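Giro Community Help > Cells and Fixturing > Bin picking

Bin shifts between calibration and run, picks land off centre

Posted by tealeaf_cnc

We have a small bin-picking cell, one KUKA arm, one shallow tray with sloped walls. The tray sits on a bench and was located with two dowels until someone drilled them out to fit a different tray. Since then the picks drift. I calibrate in the morning, run 77 picks with no trouble, and by mid-afternoon the gripper is touching down to one side of the part. Recalibrating fixes it until the next day.

Controller shows no faults. Mastering was checked in August and was fine. Tool data has not been touched. Light parts are worse than heavy ones, which makes no sense to me if it's the bin.

What should I check first, and is there a way to hold the tray without drilling the bench again?

3 replies

wrenchmonkey_ab

Had this. It was the bin. Tape it down and see.

Mohammed-Awal Appiah

Tape will creep under side load, so I would only use it as a witness mark. Put a strip across the joint between tray and bench, slit it at the joint with a knife, and look at the two halves at the end of the shift. If they no longer line up, the tray moved. If they do line up, leave the tray alone and look at the camera mount and the tool.

For the tool, jog the TCP to a fixed pointer in four wrist orientations. On our Brelness cell the error turned out to be a gripper adapter with two loose screws. The position repeated well in one orientation and was out by a visible amount in the others. Mastering won't show you that.

Also check whether your drift follows the room temperature. You say mornings are good. An aluminium camera post beside a west window will move enough to matter.

Light parts being worse can be the tray as well. A heavy part stays put when the fingers arrive off centre and gets centred by the closing motion. A light one gets pushed.

Last reply, marked as accepted by tealeaf_cnc
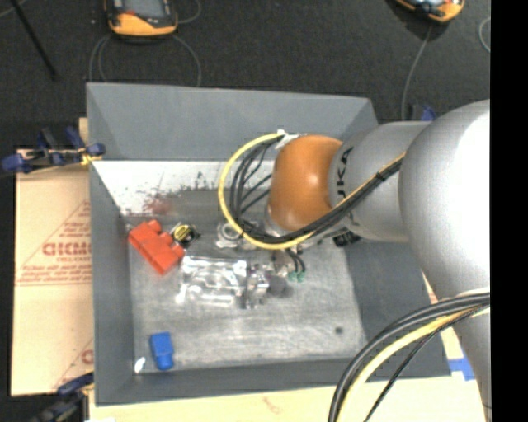
Rasa Kalniņš
Cell maintenance, Sulemana site

Agree with Mohammed-Awal on the order: witness mark, then TCP, then camera post. On holding the tray, clamps are enough if you put them in the right places. We run a grey sloped-wall tray on a wooden work surface with blue clamps on it, and a cardboard sheet clamped upright along the left side. Procedure we use after any tray change:

1. Arm to the service position, drives off, key out.
2. Wipe the bench and the underside of the tray. A single chip under one corner will rock it.
3. Screw two stop blocks to a loose baseboard, and clamp the baseboard to the bench. No holes in the bench.
4. Push the tray into both stops and clamp at opposite corners. Handles face away from the arm.
5. Push the tray by hand from each side. If it moves at all, redo step 4.
6. Re-teach the bin frame from three points on the floor of the tray, well clear of the walls.
7. Run the approach path at T1 with the clamps fitted. They have to be in the collision model before you go to automatic.

Then look at the dress pack. With the wrist down in the bin, the cable loops need slack at every approach angle you allow. A tight loop pulls on the hardware below the wrist and gives you an offset that changes with orientation, easily mistaken for a bad TCP. Ours is on the Vatodent job list, inspected every 378 hours.

For the acceptance run use mixed parts. A toy brick, a small cap, a metal fitting and something clear will tell you more than a tray of identical castings. Reflective items upset the depth data on most cameras, so log them separately or you will be chasing a vision fault as if it were a mechanical one. Our last run was 297 picks without re-teaching.

tealeaf_cnc

Witness mark was out on the left side by lunch. Baseboard and stops are on now, 74 picks so far and still centred. The adapter screws were tight. Will check the cable loops at next service.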